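Search this repository
Search
Clear

Jinent Kitchen Load Survey: data card

Jinent is a table of self-reported electricity use for small kitchen appliances in the towns of Gultley and Zetidthorpe. It has 489 rows, one per household. Please read the rest before you plot anything.

What was collected

Each household filled out a paper form in March listing the countertop appliances they own, how often they use them, and what the rating plate says in watts. The forms were typed up by Kayode Edet, who also did the first pass of cleaning. Column names are in columns.txt.

What I don't trust

The "minutes_per_day" column. People are bad at guessing this. A suspicious number of answers are 5, 10 or 30, and a few households claim their toaster runs for two hours a day. I left those in. The Uzor release dropped them without saying so, and its averages look much nicer than they should.

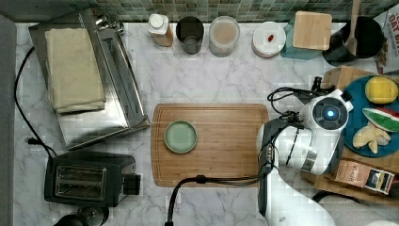

The wattage column is better, but only a little. Some 300 rows have a number that could have come from a rating plate. The others look like guesses, and 2000 shows up far too often for my taste, including for hand mixers. There is a flag called "plate_read" which is supposed to tell you which is which. It was added after the forms came back, so treat it as an opinion.

Standby use was not measured. The form asked whether things are left plugged in, and most people said no. I have my doubts. Anyone who quotes a standby savings figure from this table got it from somewhere else.

Who is missing

Renters, mostly. The forms went out with a homeowners' newsletter in both towns, and Gultley returned far more of them. Weighting will not fix that.

Files

jinent_v3.csv: the current table
columns.txt: column names and units
dropped.csv: 3 rows removed as duplicates, kept so you can disagree

Use

Fine for teaching people how to clean a messy table. I would not set a tariff with it, and I would not cite it as evidence that anybody's kitchen uses less power than it used to.

Last edited June 3, 2021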